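Ticket 1148 – Wegener cutting machine, blade lifting on felt
Opened January 24, 2018
Status: waiting for customer

Hello Hui-mei,

Thank you so much for writing in, and for all the detail about your bunting! I do love a felt project, so I was rather pleased when yours landed with me.

You say the first 15 flags cut cleanly and then the blade began to skip on the curves. I've had a go with the same Stesadura felt on our own machine, and with the pressure at 20 it skipped for me as well. At 36 it went through nicely – a touch slow, but nicely. Could you try that, with a fresh backing sheet if you have one handy?

I'd also have a look under the blade cap. Felt sheds dreadfully, and a little plug of fluff in there will push the blade up. A dry paintbrush gets most of it out.
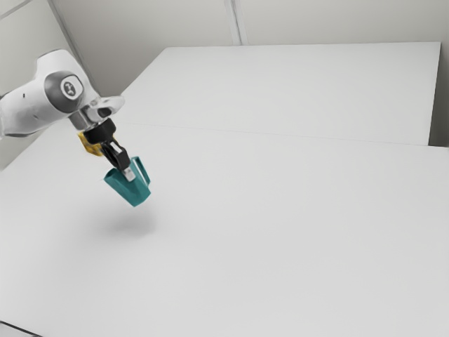

If it still skips after that, please send me the pattern file just as you saved it from Totum, and tell me which version you have. The one from June had some trouble with small curves, so it may be worth updating anyway.

Do keep the spoiled flags, by the way – they make lovely pincushion stuffing once they're snipped up.

Warm wishes,
Cukby Craft Support

Reply from Hui-mei Chang:
Fluff cleared, goodness, what a lot of it! Will try 36 tonight and let you know.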